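Tuesday, 10/01/2023

Hmm, wait. I was going to start with the lunch, but the lunch can go last. The news is that the Molludari people have a result, and it's a good one! I spent most of the morning over at Broltar hearing about it, and they let me sit at the desk with the simulator open for as long as I liked.

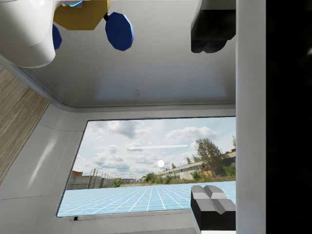 ## Fake sky, real numbers

If you've been reading my updates since October, you know Molludari is the project at Broltar where they train a robot arm in simulation and then ask it to do the same job on a real bench. Their simulator is called Kelemen, it was written in-house, and it has a backdrop you can change. Clouds, a tree, a long low building, a light-blue floor with a grid on it, that kind of thing. I'd always taken the backdrop for decoration (somebody got bored of gray, I figured). Well, the backdrop is what the whole study is about.

Waraporn Ongart runs the project and she walked me through it. The question she started with was pretty simple: when you train an arm on what a camera sees, how much of what it learns is about the parts and the gripper, and how much is about whatever happens to be behind them? Everybody in her field worries about this. The usual answer is to scramble everything, so you get random colors, random lights, random textures and so on, and hope the arm learns to ignore the mess. It works okay. It also takes forever, and her team had a hunch that most of the scrambling was wasted.

So they tried something smaller. They kept the robot and the parts exactly as they were and changed only the far background, and they did it in pairs. Every run was rendered twice, same motions, same parts, with two different backdrops. Then the training adds a penalty whenever the arm would choose a different move for one version than for the other. Same situation, same move, or you lose points. I asked if it was really that simple and she said the idea fits on a sticky note and the code took all summer.

## How it went

They recorded 1373 runs in Kelemen and threw out the ones where a part got dropped or the arm stalled, which left 965 to train on. I'd have guessed you'd want a lot more than that! Waraporn said so did she, and she'd already booked computer time for a second batch that they haven't needed yet.

Then came the real bench. The job was to pick up a block, turn it, and slide it into a slot, with parts the arm had only ever met in simulation. They did 32 tries with the paired training and got 22 good ones. The version trained the old way, with everything scrambled, did noticeably worse on the same bench with the same parts. I'm not printing that second number, because they're rerunning part of it after finding a loose cable on the camera mount, and she asked me to hold off until it's done. Fair enough.

The failures were interesting too, or at least I thought so. Most of them came at the turning step. The arm would get hold of the block fine and then rotate it a hair too far, so it caught on the lip of the slot. Waraporn thinks that has nothing to do with backgrounds and is down to friction, which Kelemen still handles pretty crudely. A couple of the others happened late in the afternoon when the sun came in through the side windows and threw a stripe across the bench. She's keeping those in the count, and I like her for it.

## What I'd be careful about

One bench, one arm, one kind of job. I asked what would happen if you moved the whole setup over to the Skikwood building, with its big windows and the people walking by all day, and I got a long pause and then a laugh. They want to try it. The arm has never had a moving background in training, only different still ones, and that could be a real problem. There's also the matter of shiny parts. If the background shows up as a reflection on the part itself, then changing the backdrop changes the part too, and the pairing trick gets murky. The team has talked about rendering without reflections and then adding them back later in training, but so far that's a whiteboard drawing with a question mark next to it.

I'd also love to see somebody outside Broltar try this with their own simulator. The write-up should have enough in it for that, and Waraporn says the training code will go out along with it. Kelemen itself is staying in the building for now, mostly for licensing reasons that she started explaining and I stopped following.

## Next up

The friction work comes first, then the rerun of the comparison, then Skikwood if they can get the floor space. I've asked to be there for the move and I'll bring a better notebook (mine got coffee on it, so if I've mangled a detail up above, write in and I'll fix it).

As for lunch, it was noodles from the place across the road, and Waraporn paid, so I owe her one next time.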